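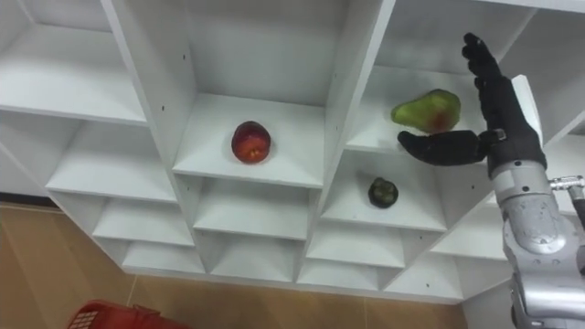

Clallumen Food Co-op – Produce and Display Group

Speaker notes, "Fruit on open shelves". Rosine talking, Gholamreza on laptop. July members' evening

START. Hello, thanks for coming, bathrooms down the hall. Say name (forgot last time). Rosine Sabatier, produce group, three years now.

Ask the room – who keeps fruit in a bowl? Hands up. Who has found something brown at the bottom of the bowl? Same hands, probably. Wait for laugh, move on if none.

Main point early, people leave for the bus at 8:15. Fruit does better with space. One layer, stems where you can see them, air on all sides. Bowls and deep crates hide the one that's going soft, and it takes its neighbors with it.

White cubbies. Why I like them: color jumps right out. Red on matte white, you see it from the door. Dark green shows up too, and dark green is the one people forget. In a wood crate it just dissappears.

Point at the red one, close to the front of its shelf. Near the front = gets eaten. Push it to the back wall and it's there till September. Same for the little dark green one a tier down. If someone asks what it is, say lime or avocado size, let them guess, don't get stuck on it!!

Depth. Cubbies are deep. Reach in once with your eyes shut, can you touch the back? If not, put a folded towel or small box behind so nothing rolls. Check the low ones too, everybody stocks at eye level and stops.

Screw holes – someone always asks. Small ones on the inside of the dividers. Wipe around them, juice gets in. Dab of white filler if it bugs you. Gholamreza has the tube.

What goes next to what:
Apples give off gas, ripen things nearby. Keep away from anything you want to hold back.
Avocados – next to apples if you want them tomorrow, otherwise far end.
Pears – ripen from the inside, check at the neck. Press gently by the stem, gives a little = ready.
Mangoes – smell the stem end. Color tells you less than you think.
Bananas – hang them. Not covering bananas tonight, there was a whole evening on bananas.

[SWITCH SLIDE – wait for Gholamreza to find it]
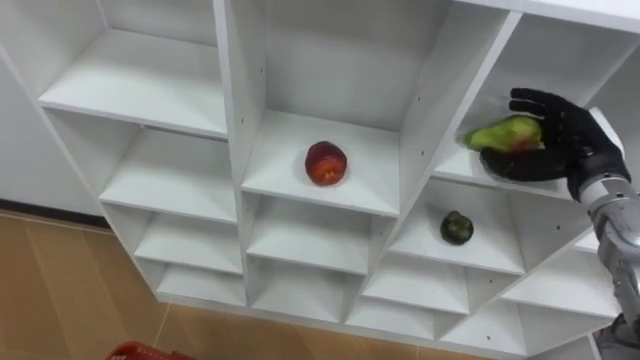
Pear in an upper right cubby, apple on the middle shelf.

Handling. Slow down on this one. Fingers over the top, palm and lower fingers underneath, so the weight is held. No pinching. Pears bruise where you pinch and you don't see it till two days later, brown thumbprint. Let go once it's resting on the shelf, no dropping the last inch.

Blush side. That pear is yellow-green with pinky red at the wide end. Blush is where the sun got it, does NOT mean ripe. Say it twice.

Stem end toward the back here. I go either way. Rashti says stem to the front so you can check the neck without picking it up, he has a point, let him say his bit (2 min max).

Basket. Carry in a basket, one layer, set it on the floor by the unit and load from there. Top tier first, work down. Don't tip it out. Please.

Costs slide. Ours for the shop: 28 cubbies, two units side by side, $679 from Deschamps with the wall brackets. The Flalteo quote was lower but no backs on it, things roll out behind. Cisex never called back. Brackets go in the wall before any fruit goes on, even at home, kids climb.

Cleaning – empty one row at a time, warm water, drop of dish soap, dry with a cloth. 5 minutes a row. Put back what's still firm, the rest goes in the soup/jam box by the register.

Questions. Likely ones: fruit flies (vinegar in a jar), fridge or no fridge (ripe pears yes), tomatoes (argument, avoid).

Sign up sheet for shelf stocking is on the back table, pen is tied on. Mention jam swap. Thank Gholamreza. Lights back on.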